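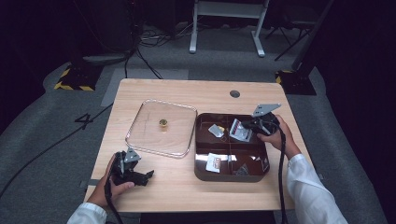
Does a four-compartment snack box need its lid on all the time?

It depends on how fast the contents move. Sealed packets keep on their own, so in a busy break room the lid can stay off through the day and go back on in the evening. In a room used once or twice a week, keep it on, mainly against dust.

12 shares · 3 comments

Snack box with lid: gallery and notes

The pages on shared-table storage have so far dealt with drawers and racks. This one covers a single small item, the divided box with a separate lid, as used on the meeting table on our floor. The box is sold under the Amano name and the lid comes with it. Marcus Crenshaw ordered the first one in December, and Riku Shimada has kept the refill list from then on. The notes are short. Most of them concern where the two parts go and what should be put in each section.

The type was picked over a Lunley tray with three long channels. Packets slid to one end of the channels whenever the tray was carried, and the tray had no lid of its own. A crossed divider gives four small cells, and a packet put in a cell stays close to where it was put.

The lid should be set flat on the table when it comes off, rim and all, well inside the table edge. Stood on its side against the box, it slips. Laid across a corner of the box, it covers at least one section and people stop taking from that one. Put it to the left of the box if most people at the table are right-handed. The reach is then clear, and the lid does not get moved every time someone wants a packet.
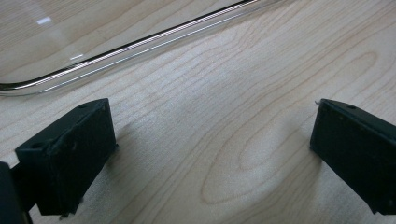 Clear lids have one drawback, and it applies to any pale table. They are easy to miss from a low seat, and a folder or a laptop gets put down on top of them. Sayaka Maruyama tried a strip of colored tape along one side of ours for a month. It worked, but the adhesive left a line that took two cleanings to remove. A fixed spot on the table did the same job with no residue, and we went back to that.

For cleaning, use a soft cloth and lukewarm water with a drop of dish soap. Paper towels leave fine scratches on clear plastic, and these show up under ceiling lights long before they can be felt with a finger. Dry the rim last. Water collects along the raised edge and leaves spots if the lid is put back too early.

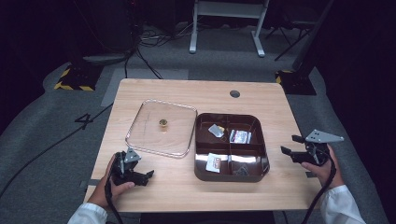

Sorting comes next. The rule on our floor is one kind of packet per section, with the tall or stiff ones at the back. Flat packets lie down well in the front sections and can be read from above. A light load is easiest to keep in order: one silver foil packet in the upper left, a larger white and silver one in the upper right, a white packet with a red-and-white label lying flat in the lower left, and something small and dark in the lower right. At that level every section shows some of its floor and it is plain what needs topping up. Định Châu fills the box higher than this before long meetings, which is fine as long as nothing stands above the divider. Once packets cross the divider the sections stop meaning anything and the lid will not seat.

The interior is glossy and shows crumbs. Empty it fully before refilling, turn it over above a bin, and wipe along the base of the divider, where dust and torn wrapper corners collect. A dry brush does this faster than a cloth.

Refill stock stays in a cupboard, in a Cikus carton marked with the month it was opened. We buy packets in lots of 400, shared with two other floors. An order of 1,000 was tried once and a good part of it went past date. Riku now checks the carton at 16:00 on refill days and writes down only what is missing. Anything within 18 days of its date goes to the front sections, where it gets taken first.

Takeshi Tsuji asked whether a box with a hinged lid would save the trouble of finding a place for a loose one. We borrowed a Ronutar hinged model to check. The open lid stood upright and blocked the view across the table, and the hinge pins worked loose under daily use. It was returned. A loose lid takes more table area but can be washed separately, and it can be replaced without buying a new box.
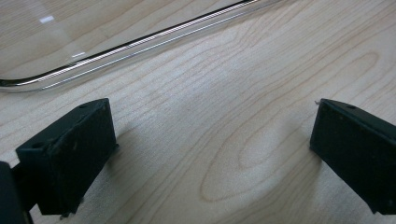 Clear lid, upper left, resting on the wood tabletop.

Next on the list is a comparison of divider heights, with the same packets in each box. Measurements will be added to this page when they are done.

3 comments · Share · Save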